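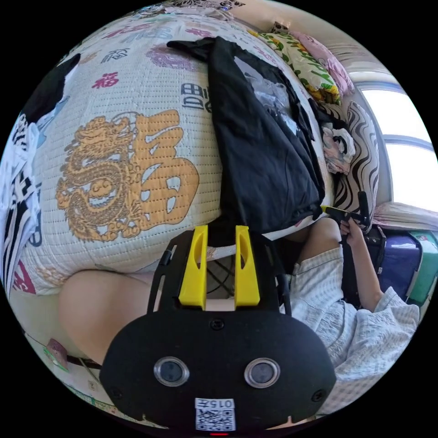 竜の柄のベッドカバーに黒い服を広げ、手持ちグリッパーで向き合う。

洗濯物をたたむのが好きだという人に、私はこれまでの人生であまり会ったことがありません。かく言う私も、乾いた服の山を椅子からベッドへ、寝る前にはまたベッドから椅子へと移すだけで一週間を過ごしてしまうことがある人間です。ですから編集部から「家事をロボットに教えるためのキットを見てきてほしい」と言われたとき、まず頭に浮かんだのは、うちの椅子の上のあの山のことでした。

キットの名前は「Avau(アヴォー)」。ブリステッドに工房を構えるブラムウェル社が、この五月から家庭向けに貸し出しているものです。中身は左右一組の手持ちグリッパーと、充電台、それに17ページの薄い説明書。ロボット本体は入っていません。人がグリッパーを両手に持ち、いつもの部屋でいつもの家事をする。その様子をグリッパーのカメラが記録し、後日、ロボットの学習に使われるという仕組みです。借りる側には、提出した記録の本数に応じて謝礼が出ます。内職と言ってしまえば内職なのですが、昔の造花貼りや封筒づくりを知っている世代としては、ずいぶん遠くまで来たものだなあと、説明書を読みながらお茶を一杯飲み干してしまいました。

重さは片手分で463グラム。数字だけ見ると「なんだ、そのくらい」と思うでしょう? 私もそう思いました。ところが、腕を伸ばしたまま布の端をそっとつまむ、という動きを繰り返すうちに、これがじわじわと肘の内側に効いてくるのです。フライパンの重さとも、買い物袋の重さとも違います。強いて言えば、眠った子どもの頭を片腕で支えているときの、あの動かせない重さに近いでしょうか。

見た目はなかなか愛嬌があります。丸みのある黒い本体にレンズが二つ並んでいて、上からのぞくと何かの顔のようで、つい話しかけたくなります(実際、話しかけました)。先から伸びる二枚の黄色い指は平たいへら形で、それぞれに細長い穴が開いています。この黄色が、黒い服の上ではじつによく目立つ。濃い色の布を相手にしていると、自分が今どこをつまもうとしているのか分からなくなりがちなので、私にはたいへんありがたい色でした。

さて、肝心の使い心地です。最初の課題に靴下を選ぶ方が多いそうで、私も素直に靴下から入りました。小さいし、軽いし、失敗しても皺が気になりません。ところが平らなベッドに寝かせた靴下というのは、思いのほか指先から逃げます。上からまっすぐ下ろすと布を押さえつけるだけで終わってしまい、斜めに差し入れて、少しすくうようにして閉じると、ようやくつまめる。このコツをつかむまでに19回やり直しました。
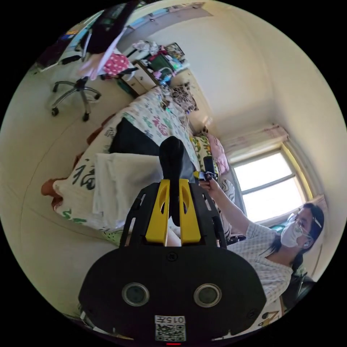
二枚の黄色い指にはさまれた黒い靴下。奥には花柄の枕が見える。

開発を率いるイヴォンヌ・ピッカリングさんに電話でこの19回の話をしたところ、受話器の向こうで大きな笑い声がして、「やり直しも消さずに送ってくださいね」と返ってきました。うまくいった記録ばかり集めても、ロボットは失敗したあとの立て直し方を覚えないのだそうです。もともとピッカリングさんはプレットヴィルのクリーニング店の娘さんで、子どものころからシャツの山に囲まれて育ったとのこと。「母はシャツの襟を見ないで持てたんです。あの手つきをどうやって機械に渡せばいいのか、ずっと考えていました」。そう話す声が急に静かになったのが、今も耳に残っています。

もう一つ、私がいいなと思ったのは、部屋を片づけなくていいと説明書にはっきり書いてあることです。机の上に物が散らばっていても、棚に本や箱がぎっしり詰まっていても、そのままでかまわない。むしろ、がらんとした実験室のような部屋の記録はもう足りているのだとか。柄物のシーツも歓迎されます。模様の上に置かれた服の輪郭を見分けるのは機械にとって難しく、難しいからこそ記録に価値が出るのだそうです。うちの花柄のシーツは義母からの頂きもので、正直なところ持て余していたのですが、少し鼻が高くなりました。

靴下に慣れたら、次はTシャツです。こちらは両手の出番になります。左右の肩をつまんで持ち上げ、空中で一度形を整えてから、下ろしながら半分に折る。人の手なら考えもしない動作を、二枚の指だけでやろうとすると、自分がふだんどれほど小指や手のひらに助けられているかがよく分かります。裾がくるりと内側に巻いてしまったときなど、グリッパーを放り出して素手で直したくなりますが、そこはぐっと我慢。片方で裾を押さえ、もう片方で端を引き出してやると、案外すんなり開いてくれるものです。
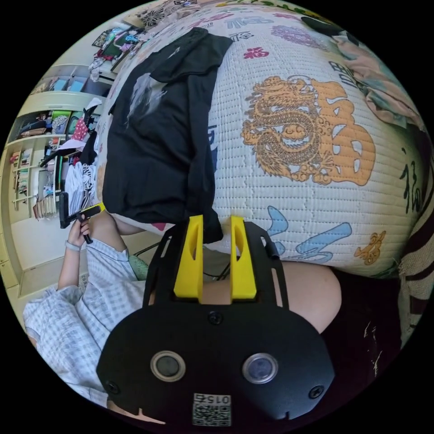 ベッドの上で作業するか、床に座って作業するか、これは好みの分かれるところでしょう。私は立って腰をかがめるとすぐに疲れてしまうたちなので、ベッドの脇に腰を落ち着け、膝を崩してやるのがいちばん楽でした。服の山を手の届くところに置いておけば、次の一枚を取りに立たずに済みます。パジャマでもできる仕事だというのも、朝の遅い私にはうれしい点です。

気になったところも書いておきます。まず、左右の見分けがつきにくいこと。本体の白いラベルを見れば分かるのですが、文字が持ち手から見て逆さになる場面が多く、老眼の私は何度か首をひねりました。左右で指の色を変えるだけでもだいぶ違うと思います。それから、部屋の様子がかなり広く写ります。家族の姿や壁に貼ったものが入ることもありますから、借りる前に同居の方とよく話しておくことをおすすめします。提出前に自分で見返して、送りたくない記録を外す機能はついていますが、一本ずつ確かめるのはなかなか根気のいる作業で、私は途中で二度ほど居眠りをしました。

貸し出しの期間中、私が送った記録は全部で103本。そのうち靴下が半分以上を占めていて、ピッカリングさんからは「次はぜひシーツを」と丁寧なお便りをいただきました。シーツは、ええ、素手でも角がそろったためしがないのですが、返却日まではまだ間があるので、今夜あたり寝室で試してみるつもりです。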